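Work Trouser Allowance: Questions We Keep Getting
Dillero Staff Uniform Desk

Is the allowance really free money?
No. You get 35 dollars toward each pair of approved work trousers, up to 2 pairs a year. Anything over that comes out of your pay. The flyer in the break room says "fully covered," which is true only if you buy the cheapest style in the shortest length. We have asked for the flyer to be changed.

Which styles are approved?
Style 430 (straight leg) and style 1242 (relaxed, elastic back). Both come from Bjarnason. The Gridano pair that many of you bought last year is off the list as of April. If yours are still in decent shape, keep wearing them. Your supervisor can't send you home for it, whatever you were told.

The tag says "wrinkle-free." Is it?
We doubt it. Hằng Bạch in our office wore style 430 for a full week and ironed it on day three. Take it out of the dryer early and you may get away with less.

Do the dark colors fade?
The catalog promises they won't. Ours did, mostly at the knees and along the pocket edges. Wash inside out in cold water and skip the "color lock" detergent unless you already own some. We couldn't see a difference.

Can I wear my own trousers?
Yes, if they are plain and have no visible logo, no cargo pockets and no rivets. Denim is out, even when the store calls it "work twill."

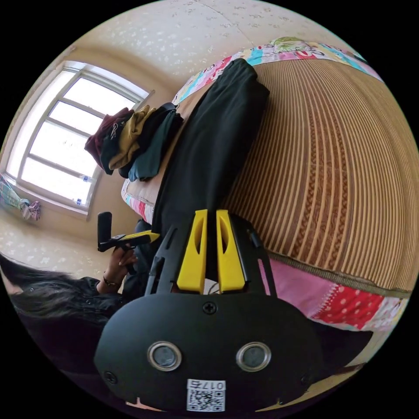 What color do I need?
Floor and front desk staff wear black, and warehouse staff may also wear navy. Store lighting makes the two hard to tell apart, so don't trust the hanger label. Lay the trousers on the bed at home in daylight before you cut the tags. A black pair like the one on the bed in the photo is the color to go for if you move between departments.

How do I claim?
Send the itemized receipt to Tuấn Trình. A card statement won't do, and neither will a screenshot of your cart. The form says payment takes one pay period. Plan on two.

What about hemming?
Not covered. The Proven fit chart claims most people won't need it, but it lists only three inseams, so measure a pair you already like before ordering. Hemmed trousers can't be exchanged.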